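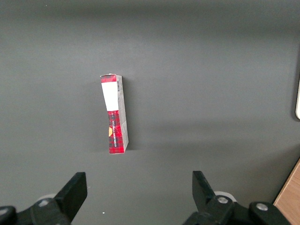

Tartan carton on a dark grey tabletop.

Home Reviews Printmaking Paper Studio Notes Contact

Wesby 337 Bench Etching Press

Last updated: January

The Wesby 337 is a bench-mounted etching press with a geared top roller and a steel bed. The model number is the usable roller width in millimetres. It is sold in Australia through Menzies, flat-packed in two crates, and is aimed at printmakers who have lost access to a university or co-op press and want to run intaglio and relief at home.

I have had the press since winter. In that time it has printed line etching, aquatint, drypoint on acrylic, collagraph and a quantity of lino. The unit was bought at the listed price.

Construction

Side frames are plate steel, powder-coated grey. Both rollers are steel tube with welded end caps, turned after welding. The top roller shows no measurable taper on a straightedge and feeler gauge, and runout at the centre was too small for my dial indicator to read consistently. The bottom roller is slightly worse but within what I would accept at this size.

Complete, the press weighs 43 kg. Two people can lift it onto a bench without drama. One person should take the bed out first. The feet are drilled for M10 bolts and the press needs to be bolted down; on a free-standing bench the reaction at the handle will walk it forward under intaglio pressure.

The bed is bare mild steel. It arrives oiled and will rust if a damp blanket is left on it overnight, as mine was. Light rust came off with a grey scouring pad and the surface has been waxed since. A phenolic or stainless bed would be preferable, and the Coden press in the same size class has one.

Drive

Reduction is 6:1 through an enclosed spur gear set. The handle is a single crank arm with a rotating grip. Effort is even through the full travel, including at the moment the roller climbs the plate edge, where direct-drive presses of this size tend to stall and leave a chatter line. I have had no chatter on zinc up to the thickness I normally use. On a built-up collagraph plate I had one stall, cured by bevelling the board more generously.

Backlash is present. It amounts to a few degrees at the handle and has no effect on the print as long as the bed is driven in one direction per pass. Reversing mid-plate shifts the blankets.

The gear cover is held by button-head screws that are too short. Two backed out in the first month. I replaced them with longer ones and a drop of thread locker.

Pressure adjustment

Each side has its own screw acting on a sliding bearing block, with a compression spring beneath to carry the roller when the pressure is backed off. Scales are engraved on the brass collars. The engraving is fine and shallow, and with ink on your gloves it fills in quickly. I marked my standard settings on the frame in paint pen.

Settings repeat well. Backing off from intaglio to relief and returning to the same marks gave matching embossment at both ends of the plate. The left screw was noticeably stiffer than the right on delivery. Dismantling it showed swarf in the thread; it was cleaned, greased and has been fine.

The springs are adequate for the supplied roller but they are a press fit with no retaining cup, and one will drop out if the top roller is lifted clear. Have a tray underneath.

Blankets

The supplied set is one 2 mm sizing catcher and one thicker pusher. The catcher is acceptable. The pusher is a pressed synthetic felt, too dense, with little recovery, and it took a permanent plate mark within a few editions. Deep-bitten lines were printing grey at the shoulders. With a woven wool pusher cut to the same size the lines filled properly at a lower screw setting. Budget for the wool from the beginning.

Paper and registration

Most testing was done on Natside Heavy, soaked and blotted, with a smaller number of proofs on an unsized Japanese paper for chine-collé. The bed takes a quarter imperial sheet with comfortable margins. No registration grid is supplied. A printed grid under clear acetate, taped at the leading edge, has been sufficient for three-colour work, although the acetate creeps slightly with repeated passes and should be checked against the bed stop.

Bed stops are fitted at one end only. It is possible to wind the bed straight off the other end of the press. I have bolted a length of aluminium angle across it.

Documentation

A single folded sheet covers assembly. The exploded drawing shows an earlier bearing block and the fastener list omits the foot bolts altogether. Menzies answered an email about the block the next morning and sent a corrected drawing.

Compared with the Coden

The Coden has the better bed, clearer scales and a proper four-spoke wheel. It is direct drive, and it costs considerably more. For drypoint and lino I would choose it. For aquatint and anything deeply bitten, the Wesby gearing gives a more uniform print with less effort.

Good: rollers, gearing, repeatable pressure.
Poor: felt pusher, bare bed, missing end stop, gear cover screws.

Spare springs and collars are listed separately under press parts. Replacement rollers are made to order.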